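Petition or letters for the Grasville jail phone fees?

mullora_reader
May 27, 2023
Hello all. Our group wants the county to end the fees for phone calls from the Grasville jail. A call of 10 minutes costs more than many families can pay. We have 277 signatures on a petition and the goal is 1,000 before the August hearing. Is it better to continue, or to change to personal letters?

zanano7
Letters. I worked in a county office and a petition went into one folder, whatever its size. A letter got its own number and somebody had to answer it.

bautista_st
I don't agree with zanano7. In Mullora the petition was what brought the newspaper, and only after this did the board put the fees on its agenda. Letters are read in private.

zanano7
The newspaper came, yes, but the fees in Mullora are still there.

bautista_st
They are lower than before. For a mother who calls each evening it is a difference.

mullora_reader
Thank you both. I think we will keep the petition open and ask each signer if he or she wants to write also.
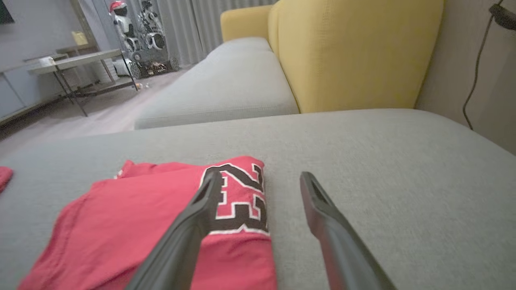 My other worry is the wording. Some members want to write "human right" in the first line – others say the board will stop reading there. I would put the cost first and the principle after it.

zanano7
Put the cost first. And keep it on one page, please.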